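Course Materials | Packaging and Distribution | Unit 4 Handout

Pressure-Sensitive Tape and Carton Closure
Rui Pacheco
25 November 2021

4.1 Scope

Unit 3 dealt with board grades and flute profiles. This unit covers the closing and reinforcing of paperboard containers with pressure-sensitive tape. Water-activated (gummed) tape is treated in Unit 5 and hot melt in Unit 6. Students who missed the September lab on board moisture should read that handout first. Several terms used below, in particular "conditioning" and "fiber tear", are defined there and are not defined again.

4.2 Construction of the tape

A packing tape consists of a backing, an adhesive layer, and usually two further coatings that are easy to overlook. A primer sits between the backing and the adhesive and anchors one to the other. A release coat on the outer face of the backing lets the roll unwind. If the primer is weak, the adhesive transfers to the carton when the tape is peeled and the backing comes away clean. If the release coat is uneven, the roll unwinds in jerks and the operator stretches the tape while applying it.

Common backings are oriented polypropylene, PVC, polyester, and saturated paper. Polypropylene is the usual choice for light and medium cartons. It is cheap, stretches moderately, and tears easily once nicked. PVC unwinds more quietly and conforms better around corners. Polyester creeps less under steady load. Paper backings can be torn by hand and written on.

The adhesive is generally one of three families:

Hot-melt rubber. High initial tack, quick grab on clean board. Softens in heat and stiffens in cold storage.

Water-based acrylic. Slower to build adhesion, good aging and clarity. Resists yellowing under light.

Natural rubber in solvent. Wide temperature range and good grip on recycled or dusty board. Higher cost, darkens with age.

Color is not a reliable guide to adhesive type. A clear, tan, or yellow tape may carry any of the three, and tint can be placed in either the film or the adhesive.

4.3 Tack, peel, and shear

These three properties are often confused in written answers.

Tack is the bond formed on brief contact under very light pressure. It governs whether the tape stays where it is first laid.

Peel adhesion is the force per unit width needed to pull the tape back at a fixed angle and speed. State the angle every time. A value measured at 90 degrees cannot be compared with one measured at 180 degrees, where part of the force goes into bending the backing.

Shear resistance is the time a bonded strip carries a hanging load in the plane of the bond before it slides off. A closed carton with springy contents loads its tape mainly in shear. The flaps try to open, the tape across the seam is pulled sideways, and failure comes by slow creep.

Raising tack by softening the adhesive normally lowers shear resistance. A tape that feels very sticky to the thumb may therefore hold a poor long-term closure.

4.4 Surface and application

Board is a fibrous surface. The adhesive must flow into it to some depth before the bond reaches full strength, and flow depends on pressure, time, and temperature. Hand application without a wipe-down leaves narrow air channels under the film. These can be seen as lighter streaks under clear tape and are harder to find under opaque tape.

Wrinkles come from three main sources: uneven tension across the width, a strip laid over a fold that later moves, and a strip laid in one piece across an inside corner. The third is common when the inside of a tray or shallow box is taped. The film bridges the corner, has no board behind it, and buckles when the wall is pushed in. Cutting the strip at the corner and overlapping the two ends avoids the bridge.
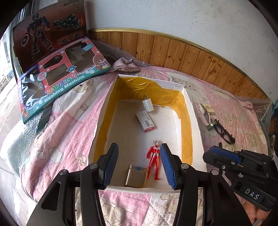 Fig. 4.1. Open shallow box with tape on the inner walls. Note wrinkling along the far wall.

Taping an inner wall is a reinforcement and should not be counted as a closure in the calculations that follow. It stiffens the wall slightly and protects the board surface against abrasion. It also makes the lined area hard to recycle, as the film must be screened out at the pulper. Where abrasion is the only concern, a coated liner is preferred.

4.5 Closure patterns

The single center strip runs along the seam of the major flaps and turns down over each end panel. The turned-down length is called the leg. Short legs are the most frequent cause of end-panel lift. In this course the minimum leg is taken as 65 mm for all assigned problems.

The H pattern adds one strip across each end edge. It closes the open edges of the flaps against dust and spreads the load at the corners, at the cost of more tape and a slower line.

Two parallel strips laid side by side on the same seam are not equivalent to one strip of double width. The outer strip crosses the seam at a shallow overlap or misses it, and most of the load stays on the inner strip.

4.6 Worked problem

A regular slotted carton has a seam length of 227 mm. It is closed top and bottom with a single center strip, and each strip has two legs at the course minimum.

Length of one strip = 227 + (2 x 65) = 357 mm
Length per carton = 2 x 357 = 714 mm

For a run of 2000 cartons:

Total length = 2000 x 714 = 1,428,000 mm = 1428 m

With rolls of 105 m, the run needs 13.6 rolls, so 14 rolls are drawn from stores. No allowance has been made for threading losses or rejected cartons. Repeat the calculation with a leg of 80 mm and comment on the change in roll count.

4.7 Peel test, lab procedure

Work in pairs. The plates and the roller are kept in the conditioning room and go back there after use.

1. Condition the board and the unopened roll overnight in the same room.
2. Discard the outer three turns of the roll.
3. Cut strips without touching the adhesive in the test area.
4. Lay each strip on the board without pressing, then pass the roller once in each direction.
5. Wait for the dwell time written on your sheet.
6. Peel at 180 degrees. Ignore the first part of the trace, where the speed has not settled.
7. Record the mean force, the strip width, and the failure mode.

Failure mode is one of the following: adhesive (clean separation from the board), cohesive (residue on both faces), transfer (adhesive left on the board, backing clean), or fiber tear. Mixed modes are recorded with an estimated share of the area for each. Fiber tear means the board failed first, and the force recorded is then a lower limit for the bond. Reports that list fiber tear as a tape defect will be returned.

4.8 Before the next session

Complete problems 4.2 to 4.5. Problem 4.4 has a misprint in the older copies: the load is applied in shear, and the word "peel" in the second line should be struck out. Lab sheets go to Ju-won Seol, who also has the replacement dwell-time tables for anyone whose sheet is missing the last column.

Packaging and Distribution, course materials. For enrolled students. Corrections to the course office. Back to top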